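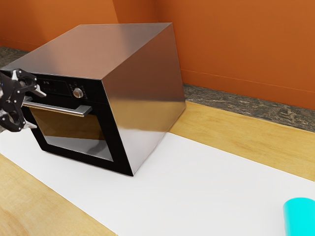 Pre-show inspection checklist, Sunmont stage
Load-in for Tekin, four-piece, electric
Inspection date: 11th June
Revision 3

Status codes: P = pass, C = pass with comment, F = fail, N/A = not fitted. An F in section 1 or 2 stops work on the stage until it is cleared and re-inspected.

## 1. Stage deck and structure

| Item | Check | Status |
|---|---|---|
| 1.1 | Deck panels locked, no gap wide enough to catch a heel | P |
| 1.2 | Leg braces pinned on all bays | C |
| 1.3 | Drum riser clamped to deck, wheels locked | P |
| 1.4 | Guardrail fitted at rear and both sides | P |
| 1.5 | Steps secured, handrail tight, tread edges marked | F |
| 1.6 | Front edge marked with white tape, full width | C |

**1.2** Two pins on the rear bay were the short type left over from the old deck. They hold, but the clip sits against the paint. Replaced with the long type from the spares box.

**1.5** Stage left handrail moved at the base. Bolt was finger tight. Tightened and re-inspected before the backline came up. Now P. Stage right steps had no edge marking on the bottom two treads; glow tape added.

**1.6** Tape lifting at center, under the vocal position. The singer works close to the edge during the second half of the set. Replace the whole run and do not patch it.

## 2. Power

| Item | Check | Status |
|---|---|---|
| 2.1 | Ground fault protection tested on every stage circuit | P |
| 2.2 | Backline and lighting on separate feeds | P |
| 2.3 | Distribution box closed, clear of walkways, off the floor | C |
| 2.4 | Extension cords: jacket intact, ground pin present | F |
| 2.5 | Band's own equipment inspected before connection | C |

**2.3** Box is off the floor but sits below the roof seam that dripped last September. No water found. Moved 38 inches upstage and covered.

**2.4** One 50-foot cord rejected for a cut jacket near the female end. Tagged and taken off the stage. Do not return it to the trunk with the tag removed. Remaining cords P.

**2.5** Bass amplifier had a loose inlet socket. It worked when the plug was held to one side, which is not acceptable. House amplifier used instead. The guitarist's pedal board supply is in good order. Keyboard supply has been repaired with tape over the strain relief; accepted for this show only.

## 3. Flown and stacked equipment

| Item | Check | Status |
|---|---|---|
| 3.1 | Safety cables on all overhead fixtures | P |
| 3.2 | Speaker stacks strapped, straps not twisted | P |
| 3.3 | Hoist inspection tag in date | P |
| 3.4 | Backdrop: flame treatment certificate on site | C |
| 3.5 | Speaker cabinets on riser restrained | N/A |

**3.4** Certificate supplied covers the Corkalel tour backdrop, which is a different size and color. Correct copy received by email before doors. File it with this sheet.

## 4. Sound level and hearing

| Item | Check | Status |
|---|---|---|
| 4.1 | Meter calibrated, battery above half | P |
| 4.2 | Readings taken at mix position and at barrier | C |
| 4.3 | Earplugs stocked at bar and at both entrances | C |
| 4.4 | Crew wearing hearing protection during line check | P |

**4.2** Drum-only line check read 80 dB at the mix position. With the full band the barrier reading was high in the low end, mostly from the subs on stage left. System engineer reduced the sub feed and the second reading was within the house limit. Take a third reading during the first song.

**4.3** East entrance dispenser was empty. Refilled. Add it to the opening list.

## 5. Exits and crowd area

| Item | Check | Status |
|---|---|---|
| 5.1 | Exit doors open fully from inside, no chains | P |
| 5.2 | Exit signs lit, emergency lights tested | P |
| 5.3 | Barrier joints bolted, feet flat | P |
| 5.4 | Pit lane clear, 48 inches minimum | F |
| 5.5 | Merchandise table clear of exit route | C |

**5.4** Empty cases from the opening act, Pekura, were stored in the pit lane. Moved to the loading dock. Re-inspected, now P.

**5.5** Table moved toward the coat check. The hanging shirts still covered part of the exit sign when seen from the bar, so the rail was lowered.

## Open items

- 1.6 front edge tape, replace before the next booking
- 2.5 bass amplifier, band to repair before reconnecting in this building
- 4.2 third reading, enter on the back of this sheet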